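Notebook, bench 2, October

Carried over from the last entry: the Kettle sensors drift upward on humidity when left at a constant setpoint, and we didn't know if the drift came from the sensor element or from the filter cap. Tomás Falcão pulled the caps off half the batch before the last run. The results are below, with the usual caution that the chamber was not in good shape for the first part of it.

Setup. Chamber set to 80 percent RH, 30 C, fan on low. The salt jar reference (potassium chloride, saturated, excess solid visible at the bottom) sat on the middle rack next to the Dorell chilled mirror. Logger interval 30 seconds. Barometer on the wall read 995 hPa at the start. Pressure makes little difference to the RH figures but goes into the dew point conversion, so it is written here for whoever redoes the math.

08:40. Door closed, ramp started.

09:55. Setpoint reached on the controller. The mirror lagged well behind it. Left alone.

10:30. Mirror flat. Took this as time zero. Everything logged before it can be thrown away.

11:15. Condensation on the inside of the window, lower left corner. The gasket is compressed there and does not spring back when pressed. Put foam tape over the outside as a stopgap. The reading on the bottom rack moved when the tape went on, then settled. Bottom rack data before 11:30 is flagged in the file and should not be used for slopes.

Capped sensors: slow rise against the mirror, same shape as last time, still climbing at the end of the run. Uncapped sensors: a faster initial response, then close to flat. On the face of it that points at the cap. It does not settle the matter. The caps were removed with tweezers and some of the adhesive ring stayed behind on several parts, and adhesive that close to the element could do things of its own. I would like to see a batch that was never capped at all. Muvley can supply these on request but the lead time is not known yet.

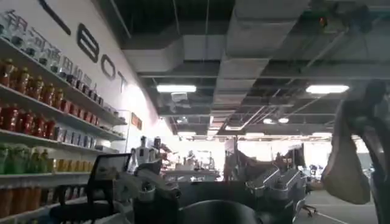
The other explanation is that the caps hold water from the way the parts were stored. The reels came out of the bag at Birkbridge and were left in the open drawer before they got to us. If the membrane or its adhesive had taken up moisture, a long soak at high humidity would start from the wrong place and the slope would depend on history. A bake would separate the two. Proposed: bake half of the remaining capped parts overnight at low temperature, keep the other half in the drawer, run both together on the same rack. Same rack matters. Top and bottom still disagree by more than I like even with the tape on.

Correction to the previous entry. I wrote that the hysteresis loop closed on the way down. It does not. I had plotted the descending leg against the controller value instead of the mirror. Replotted, there is a gap between the legs through the middle of the range, and it is wider for the capped parts. The old plot has been struck through and left in place.

Supply voltage. Checked for self-heating by dropping the sample rate. No change I could separate from noise. Not going to pursue this further.

Logger. The serial adapter dropped out again, 400 lines missing from the afternoon file. The gap falls inside the plateau so the fit survives, but the script joined the two ends without complaint and shifted every later timestamp. Fixed by reading the clock column instead of counting rows. Older files processed with the row count should be rerun before anyone quotes from them.

To do:
Replace gasket. The part number is on the inside of the lid of the spares box.
Top up distilled water for the humidifier.
Ask Muvley for uncapped parts from the same lot.
Label the baked parts before they go into the oven. Marker on the board edge, since the paper labels came off last time.
Tomás to redo the dew point sheet with the measured pressure in place of the default.

16:50. Chamber off, door propped open to dry. Mirror left powered. Sensors back in the sealed box with fresh desiccant, capped and uncapped in separate bags.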